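Gripper width reading drifts, then drops out mid-demo

Forum index > Hand-held grippers > Faults and repairs

kerf_and_shim
Posted 8/6/21

Looking for a second opinion on a fault that has cost us most of a batch. Hand-held two-finger gripper, marker block on each finger, head camera giving the view from above, opening width worked out from the distance between the two blocks. Tidying tasks in ordinary rooms, mostly shoes and slippers on and off chairs.

Symptom: the width is fine with the fingers open. When they close on something soft it reads too wide, then jumps, then goes to null until the fingers open again. Of 400 demos, 37 have at least one null stretch. The log looks like this:

width 61.2 ok
width 60.8 ok
width 66.4 ok
width null (right block lost)
width null (right block lost)

The trigger and spring feel normal. I have re-run the calibration and swapped the USB lead. No change. 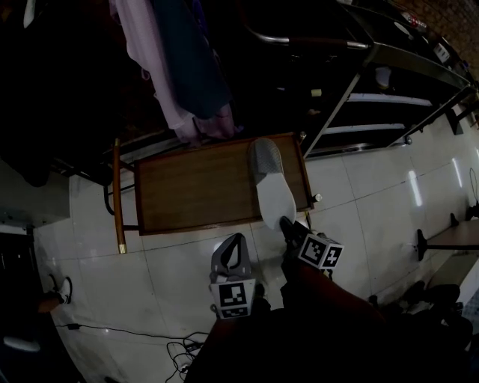
The losses are nearly all on the right block. The left one drops out occasionally but recovers within a few samples. The Trình replay tool fills the gaps by holding the last good value, so on playback the arm keeps its fingers too far apart and drops the slipper. That is how we noticed. I would have preferred an error.

Questions: is this the block moving on the finger, or detection failing? And is there a way to make replay refuse a null?

drumlin
Reply 1

Detection. The right finger tilts when it presses on something, the block tilts with it, and the detector loses the pattern past a certain angle. Glossy floors make it worse if the exposure is on automatic. Lock the exposure and try again.

For the second question, set hold_last to false in the replay config. It will then stop on a null. It should be the default and I have said so on the Trình tracker.

kerf_and_shim
Reply 2

Exposure locked at 2000 microseconds, gain fixed. Nulls are down a little on a short test. The wide reading before the null is still there, and I don't see how exposure explains that part.

Setting hold_last to false works, thanks. Replay now stops and says which sample.

waxed_thread
Reply 3

I disagree with drumlin on the cause. If detection alone were failing you would get good values and then nothing. You are getting a wrong value first, in the same direction each time. That is a block that has shifted on its mount.

We had it on a set of Lavotier fingers. The glue had let go along one edge and the block rocked outward under load. It sat back flush when unloaded, so it passed every calibration. Calibration is done with the fingers empty, so it will never find this.

Test: close the fingers on a rigid spacer of known thickness, squeeze hard, compare the reading with the spacer.

drumlin
Reply 4

A tilted block can also give a biased pose before it is lost. A steep view makes the corner positions poor. I have seen it with blocks that were firmly fixed. The spacer test is worth doing but it will not separate the two unless you hold the gripper at the same angle as in the demos.

Gunnlaugur Arnardóttir
Reply 5

Do the spacer test twice, once square to the camera and once tilted as in the demos. If the error appears in both, it is the mount. If only in the tilted one, it is the view.

Please also stop running the affected demos on the arm until this is settled. A held width is a wrong command, and on something less forgiving than a slipper it can trap a finger. At Plovden we exclude any demo with a null during contact and do not try to repair it.

kerf_and_shim
Reply 6

Spacer test done, 5 squeezes in each position.

Square to camera: reads 2 mm wide under load, correct when released.
Tilted: reads 5 mm wide under load, one null.

So both of you, apparently. I put a fingernail under the right block and the lower edge lifts. The left one is solid.

waxed_thread
Reply 7

Mount first, then. Clean off the old glue completely, roughen both faces, use a two-part epoxy and clamp overnight. Superglue goes brittle and you will be back in October.

drumlin
Reply 8

Fair enough on the mount. The extra 3 mm when tilted is still the view, and the epoxy won't touch it. Waninitz sell a wedge that angles the block back towards the camera. Recalibrate after fitting.

kerf_and_shim
Reply 9

Epoxied and clamped, wedge ordered. The 37 demos are out of the batch and nothing from it goes on the arm before I have been through the rest for wide readings without a null. Will post the spacer figures again once the wedge is on.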